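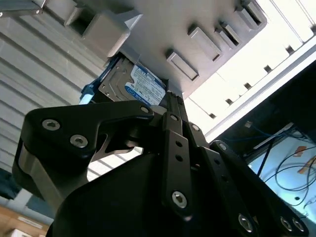
Backing up your files: changes from July

Print this page | E-mail this to a friend

Home | News | Courses | Opening hours | Contact

The shared computers at the Custville centre will be set up differently from July, and members who keep work on them need to do a little before then. The main change is that files saved to the desktop or the Documents folder will be cleared when you log out. Anything you want to keep should go in your own member folder, which has a green label and appears on the left when you open any window.

Each member folder will hold up to 100 GB. That is plenty for letters, family history, club accounts and a good many photographs, but it will not hold a large video collection. If you are already over the limit, you will get a message when you log in. Please don't ignore it, as new files will not save until you have made room.

Zohreh Asadi is running two short sessions on moving files across. Both start at 7 in the evening in the upstairs room and last an hour. There are 12 places at each, and you can put your name down at the front desk or by replying to this newsletter. Bring your login card. If you use a memory stick, bring that too, as she will show you how to copy a folder to it and check that the copy opens.

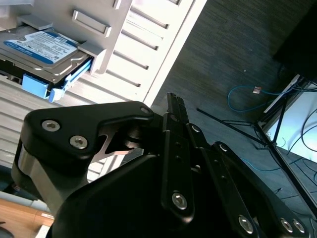
Close-up at a disk drive bay.

Members have asked whether the member folder counts as a backup. It doesn't. It is one copy, kept in one building. If you delete a file from it by mistake, we can usually get it back for 7 days, but after that it is gone. We suggest a second copy at home on a stick or an external drive, and a third somewhere else if the files matter to you. A relative's house is fine.

A few people have also asked about old disks found in drawers and lofts. We can read most memory cards and CDs at the desk. We can't read floppy disks at present - the one reader we had stopped working in the spring and we have not found another at a sensible price. If you have one you no longer need, please let us know.

The Basis course for beginners carries on as before, and this term's second half will cover naming files so that you can find them again. Start with the year, then the month, then a word or two saying what it is. Avoid calling things "new" or "final". Those who have finished Basis can go on to Plistelon, the photo and scanning group, which has room for 2 more.

The printer by the window now takes coins as well as cards. Colour pages are still dearer than black and white, so check the setting before you press print. We can't refund pages printed in colour by mistake.

Thank you to Tanguy for the box of spare keyboards and cables. Help yourself to anything in it, but leave the labelled power leads where they are.

Contact us | Copyright Custville Computer Centre | Back to top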